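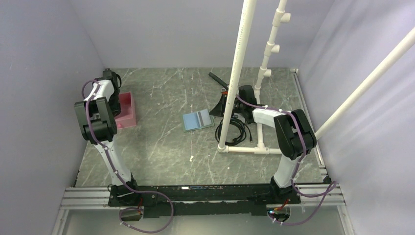 Paying for the chapel at Bruline

2021-11-15

The paymasters of the small German-speaking courts left better records than the composers they paid. At Bruline, seat of the counts of Stumier, almost no music survives from the first half of the eighteenth century, but the household accounts are nearly complete. They fill 17 bound volumes, written by a series of clerks in four or five recognisable hands, and they show in some detail how a minor noble house kept a body of musicians on an income that did not really allow for one.

The county of Stumier was small. Its revenue came from timber, a river toll at Au, and the rents of farms on the southern side of the valley. The toll was the only part paid regularly in coin. Timber was sold in arrears, and a large share of the rent arrived as grain, wine or cartage. The counts had held the toll on lease before they owned it outright, and the purchase left a debt which appears in every volume up to the last two.

Musicians were paid from the toll. The arrangement was set down in a household order of the second count, under which the receiver at Au sent a fixed sum to Bruline each quarter, separately from the main receipts. The order gives the annual figure as 336 florins. It was meant to cover salaries, strings, paper, candles for the organ loft and the upkeep of the organ itself. Livery was charged to the wardrobe, and board to the kitchen.

The salaries were uneven. The chapel master received about a third of the total, together with firewood and the use of a house below the castle wall. The organist received less than half as much, but was also schoolmaster and drew a separate payment for that. Below these came the players, entered in the accounts by their other duties: two footmen, a forester, an under-clerk, a baker. Double employment of this kind was normal in houses of the size. It kept the cost down, and it makes the strength of the band hard to establish, as a footman who played the oboe may be entered simply as a footman. The livery lists are a better guide. At the fullest point they allow for 9 men in chapel coats, trumpeters not included.

The third count inherited young, after a period in imperial service as a supplier of fodder to the army. Contracts of that sort could be very profitable, and his first years at Bruline were the richest the house had known. He rebuilt the west range, bought a harpsichord and two horns, and commissioned a serenata, Zolia, for his marriage in November of his fourth year. The text was printed and one copy is preserved with the accounts. The music is lost. A copyist's bill gives an idea of its size: he charged for 282 sheets, a high number even if several sets of parts were made, and was paid in two instalments, the second of them late.

The bill is also useful for what it says about the scoring. Parts are listed for strings, two oboes, two horns and bassoon, with four singers. Two of the singers were hired from outside and lodged at the inn at Au for three weeks, at a daily rate higher than anything paid to the resident musicians. Their travel was charged to the wedding and not to the chapel, so the quarterly sum for music shows no increase in the year of the most expensive performance the house ever gave.

The fodder contracts ended with the war. An audit of the army accounts followed, and the count was asked to return part of what he had been advanced. He settled after long correspondence by mortgaging the toll. From that point the payments from Au went first to the creditors, and the chapel was paid from whatever remained. The clerks continued to enter the salaries in full, with the amount owed carried forward in a second column. In the fifteenth volume this column is longer than the first.

There was no formal dismissal. The chapel master left for a town post and was not replaced. The organist took over his house, though not his salary. The horns were sold. The harpsichord is listed in two later inventories, first in the music room and then in a passage on the upper floor, with the lid described as split.

The toll at Au was redeemed by the fourth count, who spent the income on drainage. The last payment in the accounts under the heading of music is to a joiner, for work on the organ bellows.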